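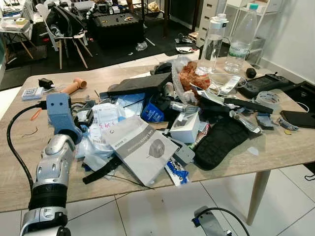 Sticker charts: does anyone still use them past week two?
Posted in: Early Years and Behaviour

marrowfat
30th August
My son is four and a half and the health visitor's leaflet says to try a reward chart for getting dressed. We are on our second chart. The first one he ate, or at least the corner with Thursday's worth of stars on it. The second is going well in the sense that he now wants a sticker for everything, including breathing. Yesterday he put one sock on, held out his hand and waited like a man at a cash machine. Is this a stage or have I made a small accountant?

tins_of_beans
You've made a small accountant. We had one. She's 15 now and still negotiates.

HalfTermHattie
We did charts with both of ours and I'll defend them. The trick is one thing only, and a thing they can nearly do already. Getting dressed is about nine things in a coat. Pick socks. When socks are boring, stop the chart and don't announce it.

Anisa Halim
I was a nursery nurse for years before I had my own and I've gone right off them. You get a lovely fortnight, then the price goes up. Mine got to 3 stickers a shoe. What worked for us was getting dressed in the kitchen, where the toast was. No toast till trousers.

HalfTermHattie
With respect, that's a reward chart made of toast.

Anisa Halim
It's breakfast. He was getting it anyway.

HalfTermHattie
After trousers, though.

Anisa Halim
Fine. It's cheaper than stickers.

old_pondweed
Has anyone tried the Kolla pack? It's got magnets instead of stickers, so you can't run out and he can't eat them. (He shouldn't eat them. Put it high up.) Ours came with a booklet that says "celebrate effort" 123 times and never once mentions what to do when the child lies under the bed.

marrowfat
Under the bed is very much our situation. What did you do?

old_pondweed
Lay down next to it and read out loud from the booklet. He came out quite quickly.

tins_of_beans
I'd avoid magnets with a child who has form for eating the equipment, high up or not. They climb.

marrowfat
Yes, I think magnets are out. He got on top of the fridge in March.

Arthur_not_the_aardvark
Going against the thread a bit, but is he being difficult or does he just not like the clothes? My daughter screamed every morning for months and it was the seams in her tights. Bought seamless ones and that was that. We'd done the chart, the egg timer and a song by then. I still know the song.

HalfTermHattie
That's a good point. Also waistbands.

marrowfat
Hm. He does go floppy mainly at the jumper stage. It's a scratchy one my mother-in-law knitted. I may have to lose it in a way that stands up to questioning.

Anisa Halim
Shrink it. Hot wash, long face.

tins_of_beans
Give it to a teddy once it's shrunk and she'll even be pleased.

marrowfat
Update for anyone following. Soft jumper, dressed downstairs, no chart. Dressed before eight two mornings running, though the trousers were back to front for one of them and I said nothing. He has asked where the stickers went. I told him they were having a rest, and he'd like to know when they get back.

HalfTermHattie
Keep a few in your handbag for the dentist.

old_pondweed
Kolla pack going free if anybody wants it, missing one magnet. Looking into that.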